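Lumwood Repair and Reuse Project
Progress report to the Trelto Fund, second period

Period covered: October to March

Summary

The project is on course against most of the targets agreed in the grant letter. The weekly repair sessions have run throughout the period, the evening course has started, and the lending shelf opened in January. Two items are behind: the outreach sessions in Kinoshita Court and the printed guide. Both are dealt with further down.

Repair sessions

We booked in 778 items during the six months. Small kitchen appliances were the largest group, followed by lamps, clothing and bicycles. Toasters and kettles still come in more than anything else. Clothing repairs went up sharply after we moved the sewing tables nearer the entrance in November, where people passing the door can see them.

The share of items that left in working order was slightly lower than in the first period. The main cause is cordless vacuum cleaners, which we see far more of now. Many need a new battery pack, and for several models the pack costs nearly as much as a second-hand machine. We now tell people the likely cost when they book in, and some decide not to go ahead.

Every mains item is tested before it goes back to its owner. The tester bought with the first instalment was recalibrated in February. The certificate is in the project folder.

Evening course

The first evening course ran from 6.30pm to 8.30pm over eight weeks and had 20 places, all of which were taken. It covers plugs and fuses, simple fault finding, hand sewing, darning, and basic bicycle care. Attendance held up well until the week of the heavy snow, when we cancelled, and the missed session was added at the end.

Feedback forms showed that people wanted more time on fault finding and less on tool names. We have changed the plan for the next course to suit. Several of those who finished now help at the repair sessions.
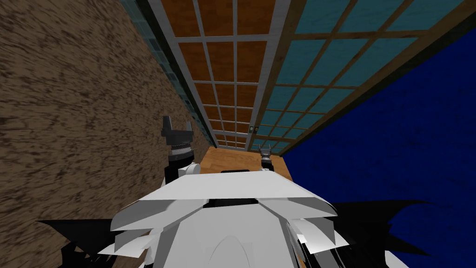

Can people bring in an item that is still under guarantee?
We ask them to go back to the shop or the maker first. Opening the case often ends the guarantee, and the owner may be due a free repair or a replacement. If the shop has refused in writing, we will look at the item.

This comes up often enough that we have put it on the booking page and on the notice by the door.

Lending shelf

The lending shelf holds tools that people need once or twice a year, such as a tile cutter, a sash clamp set and a wallpaper steamer. Loans are for one week and are free, with a refundable deposit. The steamer has had a waiting list since the first fortnight and we would like to buy a second. Two tools came back damaged and the deposits covered the cost of putting them right.

Outreach at Kinoshita Court

We planned four sessions in the shared lounge and held one. The lounge was closed for work on the heating from December and did not reopen until March. The one session we held was busy, mostly with radios and walking aids. Three dates have been agreed for the next period, so the full number will be met, though later than we said.

Printed guide

The guide was due in January. The text is finished, but the drawings took longer than expected and the first printer's proof had pages in the wrong order. We now expect delivery in May. The print run stays at 2,000 copies, to be given out through the library, the surgery and local schools.

Money

Spending is within budget overall. Room hire is a little over, as Lenex House raised its hourly charge in January. Printing is underspent because of the delay. We have around 1,000 pounds left on the parts and materials line and ask the Fund's permission to move part of this to room hire. No other changes to the budget are requested. A full statement with receipts is attached separately.

Next period

Repair sessions will carry on as now, with a break for two weeks in August. The second evening course begins in April and already has a waiting list. We will also try a Saturday-style children's session in the school holidays, with simple sewing and bicycle puncture repair, and report on how it went in October.

The next report is due at the end of September.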